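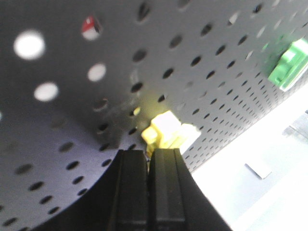 December 23, 2024

Button panel, second round. Small lab, Howard out until January, so these notes are partly for him.

Went back over the hole layout on the perforated panel before ordering anything else. The steel sheet we got through Rillard has the fine grid all over, which is good for standoffs and cable ties, but the big openings for the round buttons have to be cut, and each one we cut is there for good. Kerstin wants the layout frozen before she orders the second sheet. I agree with her now. I didn't last week.

Spacing between the large openings is the main thing to settle. On the drawing they sit on a square grid and look generous. With real caps in, the red ones take up more room than the drawing allows because the bezel nut behind is wider than the cap in front. Farhad got his spanner onto the nuts only by coming in from below. Decided to open the pitch by 3 mm and leave the outer margins alone. He is redoing the drawing tonight.

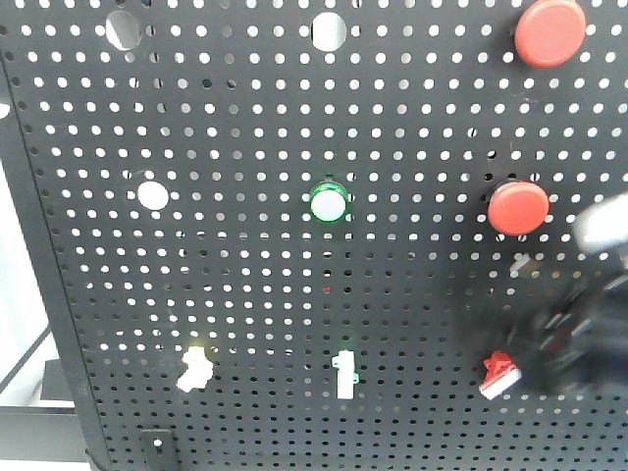
Lamps next. Ro-un had a supply on the lit buttons this morning and read the current off the bench meter with everything wired in parallel: 121 mA, fine for the small supply, no need for the bigger one. The green ring with the white center is easy to pick out even with the bright light coming through all the holes behind it, so the green stays. The big red caps are unlit and will stay unlit. I would still like to see a lit red one before we close the order, but Kerstin says the lead time on those is bad and she is probably right.

Small switches: the rockers and toggles want a snug cutout and the fine grid makes that awkward. If the edge of the cutout lands halfway through a row of small holes you get a ragged lip and the body of the switch can turn. Filed one by hand, took far too long. Two ways to fix it - shift the cutouts so the edges fall on solid metal, or put a thin backing plate behind the lower row. Detlef prefers the backing plate. I would try shifting first. Clivum drawing rev 6 has room for it on the low side.

Wiring behind is still loose. Labels fell off two of the leads, the cheap ones with the paper backing. Use the heat shrink ones in the second drawer, please, and write the number on both ends.

Cycle count on the spare red button is at 2,980 with no change in feel. Leaving it running over the break, Detlef will be in on Friday and can write the number down.

To do:
- Farhad: new drawing with wider pitch, send to Kerstin before she orders
- Ro-un: repeat current reading with the long cable
- Kerstin: ask Buschmann if they can deburr both sides
- me: shift cutouts for lower row, test piece in scrap first
- Howard, when back: look at the bezel nuts, is there a slimmer one

Step drill is blunt. New one is on the list by the door.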